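Parishes of Sotberg Deanery to Begin Lenten Evenings of Prayer

The parishes of the Sotberg Deanery will hold a shared series of evening prayer and Scripture reflection during Lent, beginning in March at the Church of the Holy Family in Prustard. Each evening opens with Vespers at 7 p.m. and is followed by a period of silent adoration. Confessions will be heard in English and Spanish until 9 p.m.

The series replaces the separate parish missions held in earlier years. Last Lent, 147 parishioners took part in the closing evening, and the pastoral council asked that all 3 parishes be invited to plan the next series together.

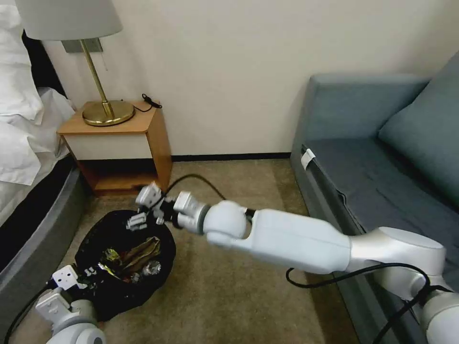 Deanery of Sotberg -- Office for Parish Life and Worship

Reflections will follow the Sunday Gospels of the season. Printed booklets are available in the vestibule of each church and may be taken home for family prayer. Parishioners who are homebound may request a booklet, or a visit from a minister of Holy Communion, through their parish office.

A collection at the final evening will support the Maksymiv Fund, which assists families in need within the deanery. The fund received $2,292 from last year's Lenten collection.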